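Gloves near a gripper - ok or not?

Posted in Shop Rules, 179 views

We do soft goods handling with hand-held grippers, gloves and cloth mostly. Plitus handbook says no loose fabric within 40 mm of a moving linkage. But the fabric IS the workpiece. Do we write an exception or what? Need wording before July.

fliletti_bench

Yes, write one. Split it in two - fabric being handled, and fabric being worn. Worn stays banned. For handled stuff, flat on the table before the jaws close, and fingers off the pivots. Frayed ends go away from teh linkage. 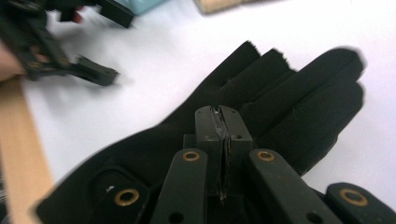
Nzioka disagrees, says two people on one table is the bigger risk and the rule should start there. One closes at a time, call it out loud.

clirkis22

just ban gloves lol

padwatcher

Both rules then. Also check jaw pads every 500 cycles and log it, ours doesnt say that anywhere and it should.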